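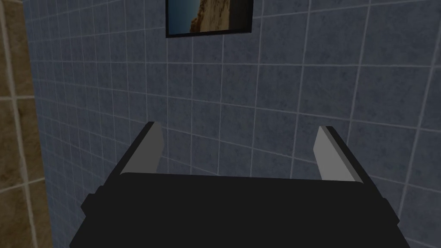
How long does it take to go around the Londetent tent works on an open day? Two hours if you follow the guide, and closer to three if you stop to talk to the people at the sewing tables.

I went on November 24, 2024, on the second of the two afternoon tours. You sign in at the side door, get a paper badge and a pair of foam earplugs, and wait in the break room until the group is full. There were a few families, a scout leader, and a couple who own a campground and wanted prices.

Our guide was Ulises Rivadeneira, who runs the cutting floor. He started us in fabric storage. The rolls come in at 138 pounds each and are kept on racks by coating weight. The heavy canvas is for the event tents. The lighter polyester goes into the Lelier, the two-person model most people know the company for.

Cutting came next. Panels for 21 tents are stacked and cut in one pass with a straight knife. Ulises handed around the scraps so we could feel the difference between a fabric rated to 1,000 millimeters of water and one rated to 2,000. I couldn't feel much. The scout leader said she could.

Sewing is the biggest room and the loudest. Most of the machines are Söderlund double-needle models, old ones, painted green. One woman was setting a door zipper into a curved panel and let us watch her do a full one. She said the curve takes new people a month to learn. My favorite part of the tour, and I would have stayed longer, but the group was moving.

Seam taping is behind a glass partition. The tape is called Terkex and goes on with hot air — you can smell it from the hallway. Every taped seam gets a pressure check at one spot, and the floor and corner seams get it at three.

The last stop is the yard, where tents are pitched on gravel and left out. Some of them had been up since March. The orange ones had faded a lot more than the green ones. The campground couple took notes on that.

Practical things. Parking is free but the lot is small, and the overflow is across the road with no crosswalk. Closed shoes are required and they do check. Strollers can't go into the cutting room. Coffee was free, the soup was not. The seconds shop is open until the last tour ends, and I bought a ground sheet with a crooked hem for nine dollars.

They plan another open day in spring. Sign-up is by phone only.

14 shares
3 comments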